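4. Entering a household budget

The Household Budget sheet is where Lernow works out how a change in pay, benefits or prices affects one household. Finish section 3 first. The sheet will not open until a price series has been loaded.

1. From the main menu, choose Sheets, then Household Budget.

2. Type a name for the household. Do not use a family's real name if the file will be shared. The practice file uses "Skistwood A."

3. Enter the number of adults and children. A child who turns 18 during the budget year is entered as an adult for the whole year.

4. Under Income, enter take-home pay for each adult. Pensions, unemployment payments and housing support go on their own lines. Leave a line blank if it does not apply. A zero is read as a payment that was stopped.

5. Under Spending, enter rent or mortgage, utilities, food, transportation and debt payments. Use monthly amounts. For a bill that comes every 2 months, tick Split and enter the full bill.
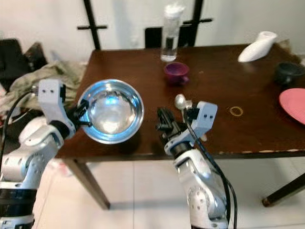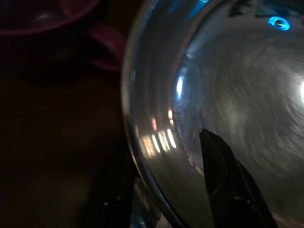
Polished steel bowl

6. Click Check. Lines that cannot be read turn red. The usual cause is a comma typed in place of a decimal point.

7. Choose the base month. Most users pick the month before the policy change they are studying. If the change took effect in July, use June.

8. Click Save, then Compare.

Note: The Compare screen sets the base index at 1000. A reading over 1000 means the household needs more money than in the base month to buy the same things. It does not mean that the household is spending more.

Note: Rent is left out of the index unless you tick Include Housing on the Options tab. Chidubem Briggs's worksheets for the Fashola course assume the box is ticked.

Caution: Changing the base month after saving clears all earlier comparisons for that household. Export them first (File, Export, Table).

Caution: Files made in Zilon store yearly amounts. Convert them to monthly amounts before importing. Lernow does not check for this and will accept the yearly figures as they are.

To add a second household, repeat steps 2 through 8. One file can hold up to 9 households. Grouping them by income is covered in section 5.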